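Bedding > Fitted Sheets > Jersey & Cotton

Brillmont Fitted Sheet, deep pocket

Back in stock for July. Same sheet as before, better elastic. Fits mattresses up to 16 inches deep, toppers included if you tug a bit. Elastic goes all the way round, not just the corners.

Cotton, plain weave. Gets softer after a few washes. Will crease, its cotton. Iron if you care, most people dont. Works fine with a padded headboard, the seam sits low so there's no bunching at that end. 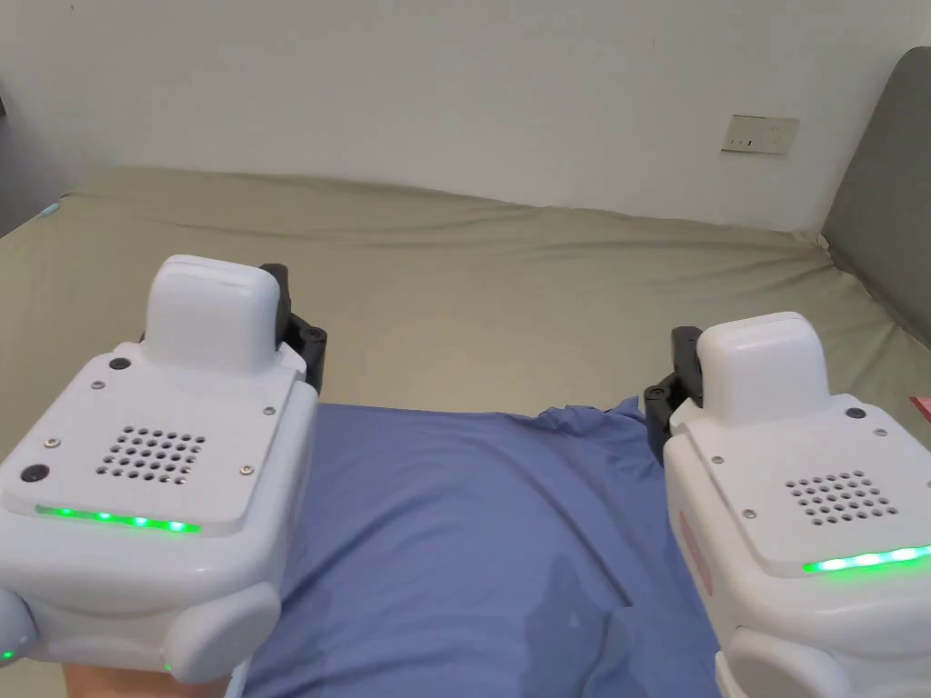

Color

Hard one to show on a screen. Reads khaki green in some light, closer to cream in other light. Order a swatch first if you're matching it to gray upholstery or a painted wall. Swatches ship free, one per household.

Goes well with blue. Any soft knit in a mid blue, tees, pillowcases, a throw. We keep Hemside jersey pillowcases in a few blues, sold separately, see the Pillowcases tab.

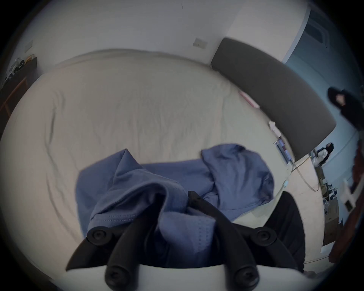 Care: wash at 90 F, gentle spin, no bleach. Tumble low and take it out while the corners are still a little damp. Wash darks and blues seperately the first time. Fold corners into each other, then thirds.

Shipping: leaves our warehouse next working day if you order before noon. Returns OK if unwashed and in the bag. Opened bag is fine, just put it back in.

Sizes: twin, full, queen, king. Cal king sold out, more coming, no date yet.

Tags: fitted sheets, deep pocket, cotton, bedroom basics

Shares 16 | Comments 3

Contact us | © Brillmont Home | Back to top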